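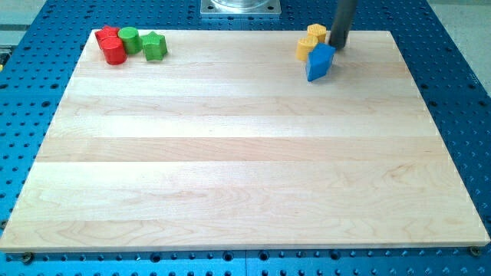 Does the cheaper controller hold position well enough for the pushing work, or do we stay with the Amrani?

The Irkuden is good enough for pushing at low speed. For anything fast we stay with the Amrani until the settings are sorted out.

3/30/23

Controller comparison, same arm, same cylindrical tool, same seven blocks. Board bolted to the blue table as before. Tip set to hover just over the wood and left at that height for both controllers.

Amrani first, 50 pushes at the slow setting. No faults. The tool stops where it's told and the blocks stop with it. The hexagonal prism tends to rotate when the tip catches it off center, same as last week. The cylinders drift sideways if the push line is off even a little. Neither of these is a controller problem.

Irkuden next, 50 pushes, same start and end points. Six of them overshot enough to see by eye, all on long moves toward the far edge of the board. Dropped the acceleration limit and reran those six. All fine. Log for the whole session is 749 lines and most of it is the Irkuden repeating the same timing warning. Need to find out if the warning means anything or if it can be turned off.

Tried the fast setting on both after lunch. Amrani okay. Irkuden rang at the end of each move, and on the star it kept nudging after the stop command. Quit after 7 pushes so as not to mark the board.

Cable note: the Irkuden connector is keyed the opposite way from ours. The adapter from Reston fits but it's loose. Taped for now. Don't run overnight with it.

Still to do:
Retune the Irkuden at the fast setting, starting from the Distovdale values.
Repeat with the thinner tool. Tip height will have to be set again.
Check whether the overshoot follows the direction of the move or only the length.
Ask Reston for a proper adapter. They quoted April.

Amrani is back on the arm as of end of day. Irkuden is on the shelf under the bench with its power supply.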